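Home | About Us | Events | Membership | Press | Contact

About Zokari Fan Events

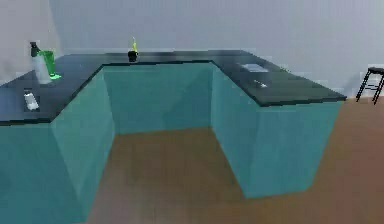

Zokari Fan Events organises meetings, signings and small concerts for followers of Asian television drama and popular music. The company was founded in Rokadville as a members' club and now works with broadcasters, record labels and artists' agencies on visits to towns that larger tours tend to leave out. Our programme includes cookery afternoons, at which visiting actors prepare a dish before a small audience. The preferred layout for these is a U-shaped counter, with a dark worktop running along all three arms and open floor in the middle. Places at cookery afternoons are limited to 50 and are offered to members first.

Our head office remains in Rokadville. A second office in Fundby opened in February and is responsible for ticketing, accessibility requests and travel arrangements for visiting artists. Printed programmes and official merchandise are supplied by our partner company, Zeleke.

Membership currently stands at 553. Members receive the quarterly bulletin, advance notice of sales and a vote in the annual poll, which decides the artists we approach for the coming season. Last season's poll drew 129 nominations.

Zokari does not sell autographs or private meetings. Gifts for artists may be handed in at the welcome desk and are passed unopened to the agency concerned. Guests under 16 must be accompanied by an adult at all events.

Comments (3)

dramafan_lou: Will the bulletin still come by post? Mine has not arrived.

Northside Viewer: Very well run signing in Fundby, the queue moved quickly. More seats for older guests next time please.

kimchi_and_tea: Please bring back the quiz night!

Contact: Members' Desk, Zokari Fan Events, Rokadville | © Zokari Fan Events. All rights reserved. | Back to top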